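Lepik Protest Statements Corpus: Data Card

Version and status

Release of October 2025. This is the second public release. It replaces the first in full, and users of the earlier files are asked to download the corpus again instead of patching their copies.

Summary

The corpus contains 909 public statements issued by advocacy groups, labor organizations, student associations and march organizers in the city of Lusano and the surrounding district. Each statement was published by the issuing organization on its own website, handed out as a leaflet, or read aloud at a public event from a written text. The corpus was assembled by the Lepik office for the study of civic speech, with text processing carried out in the Odeo annotation tool.

Contents

Statements are stored one per file in plain text. A single table lists every statement with the following fields:

statement_id: a number that does not change between releases
org_code: a code for the issuing organization
channel: website, leaflet or read aloud
topic: one of 16 topic labels
position: support, oppose, mixed or none stated
reply_to: the statement_id of an earlier statement, where the text names one
retracted: yes or no

The corpus covers 97 organizations. A separate table gives the type of each organization and whether it was still active when the release was prepared. Organizations that merged keep their original codes, and the merger is recorded in the notes column.

Selection

A statement was included if it met both of the following conditions. It had to be addressed to the public or to a public body, and it had to take up a matter then before the city council, the district assembly or the courts. Fundraising letters, membership notices and event listings were left out unless they also carried a statement of position. Social media posts were not collected.

Coverage is uneven. Larger organizations keep archives of their past statements and are well represented. Smaller groups often take down old pages, and their leaflets survive only where a reader kept a copy. The housing and transit topics are therefore stronger than the topics of policing and school policy, where much of the activity came from short-lived groups.

Annotation

Topic and position labels were assigned by two annotators working separately. Where they disagreed, a third annotator read the statement and made the final decision. The original labels of all annotators are kept in the release so that users may apply a different rule.

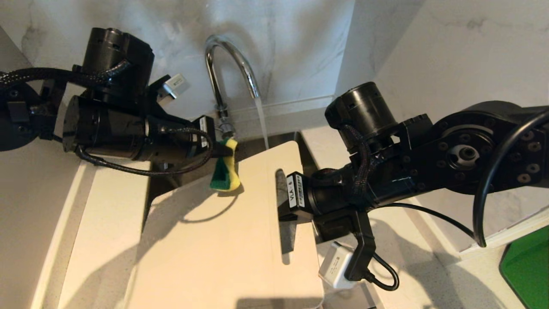

Annotators were instructed to label only what a statement says. The known views of an organization were not to be used in deciding its position on a given matter. A statement that condemns one act of a public body while approving another is labeled mixed. A statement that regrets a dispute without taking a side is labeled none stated, even where later statements by the same organization are clear.

The topic of public demonstrations caused the most difficulty. Many statements on this topic respond to criticism of a speaker or co-sponsor, and the line between a defense of the event and a defense of the person is often hard to draw. The guidelines for this topic were rewritten once during the work, and 32 statements were labeled again under the new text. These are marked in the notes column.

Text preparation

Leaflets were transcribed by hand. Spelling and punctuation were left as found. Page headers, donation links and repeated contact blocks were removed from website texts with Fular, a cleaning script included in the release. Users who need the contact blocks for work on organizational networks should write to the office.

Personal information

Names of private persons were replaced with the marker NAME. Names of elected officials and of persons signing in an official role were kept. Telephone numbers and home addresses were removed. Any person who believes that a statement identifies them improperly may request its review, and the statement will be withheld from download until the review is complete.

Intended uses

The corpus is suitable for the study of local political language, for research on how organizations answer one another in public, and for teaching. It may be used to test methods of stance detection, provided that results are reported by topic.

Uses to avoid

The corpus should not be used to rank organizations by extremity or to draw conclusions about individual members. It is not a complete record of public debate in Lusano, and counts of statements should not be read as a measure of public support.

Known problems

The reply_to field is incomplete. It was filled in only where a statement names the earlier text by title or by date.
Several leaflets carry no date. They are placed in order by the event at which they were handed out.
Joint statements appear once, under the code of the organization listed first. Other signers are given in the notes column.
Retractions issued only by word of mouth are not recorded.

License and citation

The tables and annotations may be reused with credit to the Lepik office. The statements remain the property of the organizations that issued them and are provided for research and teaching only. Published work should cite the corpus by its full title and release.

Corrections

Corrections should give the statement_id, the field in question and the proposed value. Accepted corrections are listed in the change file and take effect with the next release.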